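Last updated: 13/09/2026

Speaker notes, Ukdale Cricket Club season launch
Speaker: Mercy Nyamweya

1. Opening
Thank the Zanine Room staff for the early setup. Mention that the club first played on this ground in 1835 and the square hasn't moved since. Keep it short, people will want to eat.

2. Last season's batting
We lost too many wickets in the first ten overs. Four times we were three down before the drinks break. The middle order got us out of trouble against Prolotum, but they shouldn't be coming in that early. Read out the top scorer's aggregate: 900 runs across all grades. Pause for applause.

3. Running between wickets
Point out the run-outs. Most were at the non-striker's end and most came from a late call. The rule this year is one call, loud, from whoever can see the ball. Ask the under-17s coach to stand up.

4. Bowling plans
Spinners will get the ball before the 20th over on dry pitches. Quicks are capped at eight overs until December. Anyone with a sore back tells the captain before the toss.
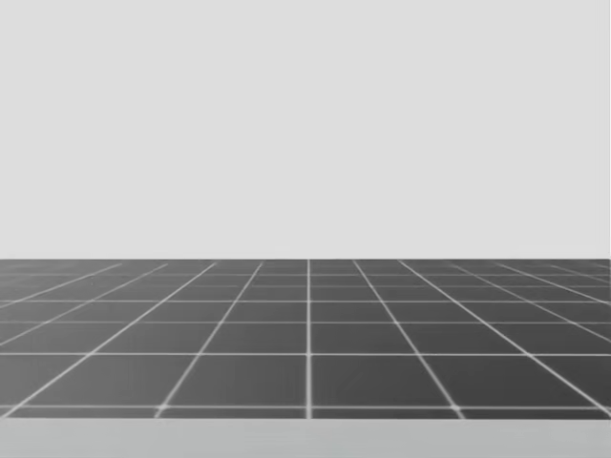
5. Training
Nets are on twice a week. Pads and helmets for juniors are in the shed, seniors bring their own. Fielding drills come first, so don't turn up late hoping to bat.

6. Fees and fixtures
Match fees stay at $80 for the half season. First game is away to Iwasaki. Car pool list is by the door.

Questions, then hand over to the barbecue.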